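3.2 Collecting the demonstrations

All demonstrations were given by remote control. The operator sits beside the robot and moves two small leader arms, and the robot arms follow the same joint motion. We did not use hand guiding for this task, because the body of the operator often blocks the view of the head camera. The pouring task was recorded with 100 demonstrations, given by two operators. One of them, Fiachra Madigan, had no earlier experience with the Burnodard control station and was allowed to practice on a Thursday before the recording started.

At the start of each demonstration the position of the cup was changed by hand. The operator was asked to pour with a slow and steady motion, and to stop when the arm came near to its joint limit. Figure 2 is taken from the head camera.

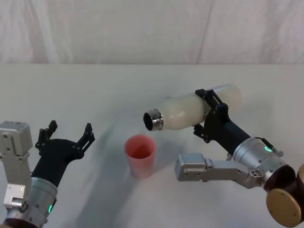
Figure 2. Pouring task, right arm holding the bottle near the cup.

The most difficult part for the operators was the alignment of the bottle before the tilt. A leader arm gives no feeling of contact, so the operator must judge the distance only with the eyes. In Figure 2 the bottle is nearly horizontal and its open neck points to the left, above the pink cup, while the left gripper stays open at the side. From such a pose a small rotation of the wrist moves the neck by a large distance, and the operators corrected it many times. We kept these corrections in the data. In our earlier work with the Cifuentes set we removed them, and the learned policy could not recover when the neck was not over the cup.

Demonstrations in which the cup was pushed over were marked as failed and were not used for training. The remaining ones were cut at the moment when the right gripper closed on the bottle, so that the waiting time of the operator is not learned.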